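Open day at the Brivonen lab, Usatgate
2024-10-26

I had been meaning to visit Brivonen for ages, and when the notice went up in the library that they were opening the doors for a day I put my name down before I'd even checked the bus times. The building is at the far end of Usatgate, past the tile yard, and if you come by bus you should stay on one stop longer than the driver tells you to. I got off early and walked the rest, and by the time I arrived the first tour had gone and the coffee was already low.

There were 50 places and I think most were taken. We were split into groups, and mine went to Stefaniia Karpenko, who has a lovely unhurried way of explaining things and never once made a person feel silly for asking. A boy in our group asked whether the robots get tired, and she gave him a proper answer about motors warming up that I enjoyed as much as he did.

I'd expected a morning of things going well. What we got instead, after a quick look at the machine shop, was a long talk about the door fault, and I was so glad of it. Back in March they had an arm practicing on kitchen and cupboard doors, the Skargate project, closing its fingers on a handle and pulling, over and over. On pull number 2877 the fingers slid along the handle and wedged at the bottom, and the arm kept right on pulling. The force limit should have stopped it. It had been raised for a heavier door the week before and never put back – a single line in a settings file. The hinge bent, the door came away at the top, and Orest Dmytriv, who was at the desk, hit the red button.

He told us that part himself. No one was hurt, but he had been standing inside the taped line a few minutes earlier, wiping down a shelf, and you could tell he still thinks about it. The repair came to 2000 dollars, mostly for the wrist sensor. The part that stayed with me was how long they left the arm switched off afterward, 40 days, while they went back through every setting they had ever changed by hand.

Now the limit goes back to its low value every time the arm is started, and raising it takes two people. There is also a gate with a switch on it where the tape used to be. A retired gentleman from the Papadopoulos bakery, who has worked next to dough mixers all his life, said they'd had the same sort of gate for years, and Stefaniia laughed and said she wished he'd come by sooner.

We finished at the handle work, which is the same job that went wrong, and I found myself leaning in like everyone else. The approach is the delicate bit, Orest said, getting a finger to each side before anything closes.

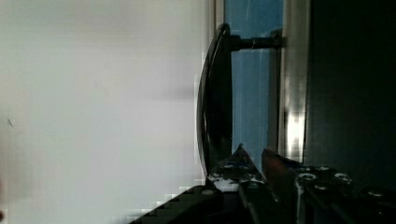

The gripper fingers at the lower end of a curved black handle.

After that it was questions, and I asked far too many. I wanted to know whether the arm can feel that it's slipping, and the answer is partly – the wrist notices a change in the pull, but a slow slide can look a lot like a stiff door. They're working on that one. I also bought a mug. The next open day hasn't been set yet, but they keep a sign-up sheet by the front desk, and there is parking behind the building if you don't trust the bus.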